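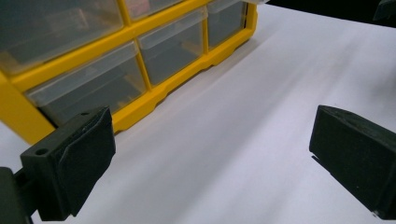
Visita al almacén de Robles: puesto de pieza menuda

El viernes 29 de marzo recorrimos la nave con Encarnación Lozano, responsable de almacén. La pieza menuda se guarda en organizadores de plástico amarillo con cajones transparentes extraíbles, colocados sobre mesa blanca. El contenido se intuye a través del frontal, aunque el plástico ahumado obliga a acercarse. Los cajones de abajo estaban casi vacíos – la reposición se hace los lunes.

Gestionan 534 referencias. El lote mínimo es de 50 unidades y el máximo por cajón, de 100; lo que excede pasa a estantería.

Etiquetado

Macarena Escobar explicó el cambio de codificación, previsto para después del inventario. El código actual no distingue proveedor y obliga a consultar el listado en papel. Pendiente de recibir: plano de la segunda planta y tarifa de cajones sueltos.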